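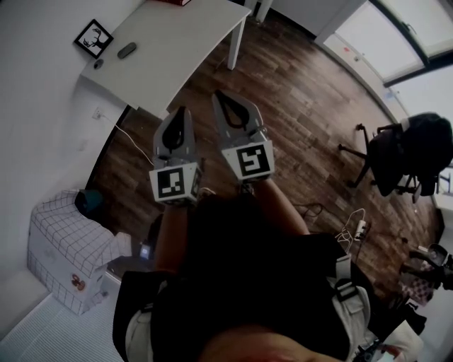 Cable across the floor next to my desk — how do I get rid of it?

Reading time: 3 min

I finally got my white desk pushed up against the wall where I want it, and I love how it looks. White desk, white wall, dark wood plank floor, a little deer silhouette in a black frame hanging over the left end. Very calm. Except the only outlet on that wall is down low under the desk, and the thin white cable plugged into it heads off diagonally across the floor toward the middle of the room. White on dark wood! It's the first thing I see when I walk in.

I rent, so no new outlets, and I'd like to keep my deposit. The lamp it feeds has to stay put on the other side. I've been looking at those stick-on channels but I'm scared of what the glue does to the floor finish. Has anyone done this without wrecking anything? Also open to ideas for the desktop, because mine always ends up with a remote and a book on it and nowhere for them to live.

Posted by plankfloor286

Don't go across the floor at all. Go around. I had the same setup in my last apartment and I ran the cord along the top of the baseboard with small clear clips, all the way around the corner and up behind the lamp. You'll probably need an extension cord, so measure the wall first (I didn't, and came up short by the width of a bookcase, very annoying).

Your baseboard is dark from the look of it, so get a dark brown or black cord and it'll pretty much vanish. The clips I used were Okance ones and they came off fine when I moved out, but I warmed them with a hair dryer first and pulled slowly. Try one behind the desk where it won't show and leave it there a week before you do the whole wall.

Please don't put the cord under a rug, by the way. People will tell you to. Cords can get hot under there and they wear out where you step on them.

For the desk, I'd get one shallow tray for the remote and stand the book up at the far end with a bookend. Don't buy a big organizer, you'll just fill it.

Posted by Cotirham_renter

just move the lamp

Posted by user3932

I know you said the lamp has to stay, so if going around the wall is too long a run, a floor cord cover is okay. Get the heavy rubber kind that lies flat by its own weight, no glue. Mine is a dark brown Zovine and on wood it looks like a strip of trim — not invisible, but a lot better than a white wire. One warning, some rubber can discolor a floor finish over time, so ask your landlord what's on the boards or check with whoever makes the cover. And lay it straight across the shortest way. Diagonal is how I caught my toe on mine in May with a full mug of coffee in my hand.

Posted by socks_and_sawdust

Related
Best height for a small picture over a desk
Can I paint a dark baseboard white in a rental?
Kratochvíl desk legs wobble on plank floors
Where do you keep the remote?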